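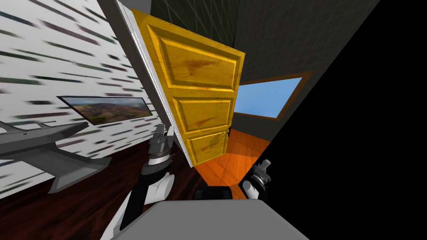 Mireille Ghanem wollte beim ersten Gespräch vor allem wissen, wer denn nun morgens die Türen aufmacht, wenn die Kollegen mit vollen Händen davorstehen, und ob sie dem Gerät dann im Weg stehen oder das Gerät ihnen.

Mit dieser Frage fangen bei uns fast alle Gespräche über den Skarel an, und wir beantworten sie gern ausführlich. Der Skarel ist ein fahrbarer Zweiarmroboter für Häuser, in denen den ganzen Tag Dinge von einem Raum in den anderen müssen: Archive, Werkstätten, Verwaltungen mit langen Fluren. Er soll durch die Türen kommen, die schon da sind, mit den Klinken, die schon dran sind, und er soll das so tun, dass man sich nach ein paar Wochen nicht mehr nach ihm umdreht.

## Was sich im Alltag ändert

In Widitz, wo der Skarel seit Februar im Hausdienst mitläuft, sind die Botengänge früher so nebenher erledigt worden – wer gerade aufstand, nahm etwas mit, und wer gutmütig war, nahm eben öfter etwas mit. Heute übernimmt der Roboter die festen Runden am Vormittag. Die Leute im Hausdienst haben ihre Arbeit behalten, aber sie sieht anders aus: Sie planen die Runden, sie beladen, sie entscheiden, was doch lieber von Hand geht, und sie haben endlich Zeit für die Reparaturen, die immer liegen geblieben sind. Ein bisschen Gewöhnung gehört dazu, das wollen wir gar nicht verschweigen. In den ersten Tagen hält fast jeder dem Gerät die Tür auf (sehr freundlich, aber nicht nötig!).

Wir empfehlen deshalb, die Kolleginnen und Kollegen früh dazuzuholen, am besten schon, wenn der Ablauf noch am Bildschirm durchgespielt wird. Da kann man in Ruhe sagen: Diese Tür bitte nicht, dahinter sitzt jemand und telefoniert. 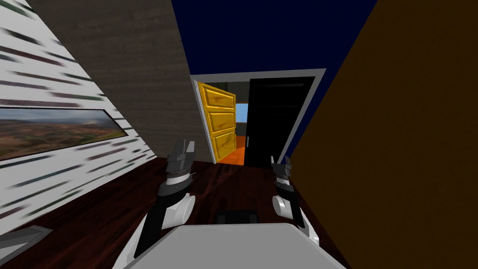 *Simulation: Durchgang mit gelber und schwarzer Tür, beide Greifer leer*

## Planung mit Masri

Zu jedem Skarel gehört die Planungssoftware Masri. Darin werden Räume, Türen und Böden nachgebaut, und man kann die Arme an einer Tür so oft ansetzen lassen, wie man möchte, ohne dass irgendwo Lack leidet. Die mitgelieferte Bibliothek umfasst 49 Türvarianten; Sondermaße tragen wir nach Ihren Zeichnungen nach. Für Widitz haben wir 700 Durchläufe gerechnet, bevor das Gerät zum ersten Mal durch den Flur gefahren ist, und die Hausmannschaft hat bei vielen davon zugesehen und dazwischengeredet, wofür wir ihr heute noch dankbar sind.

## Technische Angaben

- Arme: 2, jeweils mit eigenem Greifer
- Zuladung auf der Ablage: 19 kg
- Wartung: alle 3.000 Betriebsstunden
- Bedienung: Tablet oder Wandtaster
- Handbetrieb: jederzeit möglich, auch während einer Runde

## Lieferumfang und Einweisung

Sie erhalten den Roboter, die Ladestation, eine Lizenz für Masri und zwei Einweisungstage bei Ihnen im Haus. Wer lieber erst einmal schauen möchte, ist in unserer Vorführhalle in Bretham herzlich willkommen, vormittags ab neun Uhr und nach kurzer Anmeldung. Bringen Sie ruhig die Leute mit, die später jeden Tag mit dem Gerät zu tun haben, und wenn es geht auch einen Grundriss, dann legen wir die ersten Runden gleich gemeinsam an.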